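Ticket: Drawings in digital edition print at the wrong scale
Product: Soltport: Collected Buildings, digital edition, opened in Cliritier Reader
Status: Closed (workaround supplied, fix pending)
Priority: Normal, raised to High by customer, returned to Normal by us

Opened Fri 29 December

Customer message

I bought the digital edition of the Soltport monograph because the print edition weighs as much as a paving slab and costs more. The page for it says the drawings are "reproduced to scale." I printed plate 8, the long section through the Triltthorpe chapel, and put a scale ruler on it. According to your book the chapel door is just tall enough for a confident child.

I then printed it again, in case the first sheet had been shy. Same result. Please advise. I teach an evening drawing class and I've already told them this book can be measured, which I now regret.

Support, first reply

Thank you for writing, and for measuring the door. Please tell us three things: the paper size you printed on, the program you printed from, and whether the print window says "Fit," "Shrink" or "Actual size." Nine times in ten it says Fit.

Customer message

Paper is the size given on the plate. Program is Cliritier Reader, the one your download page told me to install. The print window says Actual size. I had a feeling you'd ask, so I checked before writing, and again after reading your reply.

I have now measured the scale bar printed under the drawing as well. It comes out at 86 percent of what it should be. So at least the door and the bar agree with each other.

Support, second reply

Thank you, the percentage is very useful. Could you try the following, in this order?

Close the book and open it again from the library screen, not from the recent files list.
Go to Settings, then Pages, and turn off "Comfort margins."
Print one plate only.
Measure the scale bar again.

Comfort margins add white space around each page so that it is easier on the eyes. They are meant to apply only on screen.

Customer message

Turned them off. The pages on screen are now less comfortable, as promised. The printed bar is the same length as before.

I also tried plate 9, the site plan, and it prints perfectly. Plate 10 is wrong again. Plate 11 is right. I'm beginning to suspect the chapel in particular. The class meets after the holidays and I'd like to stop fighting with a church by then.

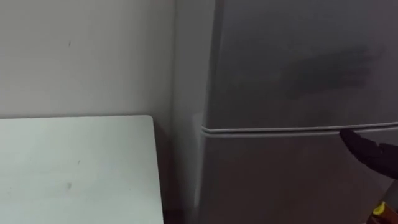 Attachment 1: Refrigerator, two doors, gray.

Internal note

Reproduced on our side. Plate 8 prints small, plate 9 prints correctly, plate 10 prints small. Tried two printers, one of which is normally used for shipping labels and resents anything larger. Both give the same short scale bar.

Opened the book file itself. All 430 pages carry a page size and a trim size, and on most of them the two match. The Triltthorpe sections and elevations were supplied separately, by the Dudás drawing archive, as oversized sheets with crop marks. Someone dropped them in with the crop marks still attached, then hid the marks with a white border. On screen you can't tell. The reader sees a bigger sheet, squeezes the bigger sheet onto the paper, and reports with a straight face that it is printing at actual size.

So there are two faults. The file has sheets that are too big, and the reader says "Actual size" when it has reduced the page. Either one alone would have been noticed by now. Together they cover for each other very well.

Passed the first to the production desk and the second to the Cliritier people. The production desk asked whether anybody measures these. Sent them the ticket.

Support, third reply

We have found the problem, and you were right to distrust the chapel. Some of its drawings were placed in the file on sheets larger than the page. The reader shrinks those sheets when printing and doesn't mention it.

Until the file is replaced, you can get correct prints this way:

Open the plate and choose Print.
Under Paper handling, pick "Custom area."
Tick "Use trim size." It is off by default and sits below the fold, so you'll have to scroll.
Leave scaling at Actual size.
Print and check the scale bar before printing the rest.

Please don't make up the difference by typing a larger percentage into the scaling box. It gets the bar to the right length and cuts off both ends of the building.

Customer message

Too late, I did that on Wednesday. Very handsome chapel with no west end.

Your trim size method works. The bar is right, the door is a door, and the pews now have room for knees. I've printed the long section and both elevations and all three hold up under the ruler.

Two remarks while I have you. The contents page promises 70 plates and the list of drawings at the back skips from 41 to 43. Plate 42 is there, between them, where it should be, but the list doesn't know about it. Also the stair in plate 10 says "up" at both ends. I can live with that one, I think it may be the architect's.

Support, fourth reply

Glad to hear it. Plate 42 will be added to the list in the corrected file. We checked the stair against the archive's own sheet and it says "up" at both ends there too, so it stays.

The corrected edition will appear in your library under the same title, with "rev. B" after it. You won't be charged again. Any notes you've made in the margins should carry over, but please export them first.

Customer message

Exported. Closing this from my side. If the class finds anything else I'll open a new ticket, and they have brand new rulers.

Resolution

Workaround confirmed by customer. File correction with production. Reader fault logged with Cliritier as "print window reports wrong scale," reply received: "works as designed, will review design."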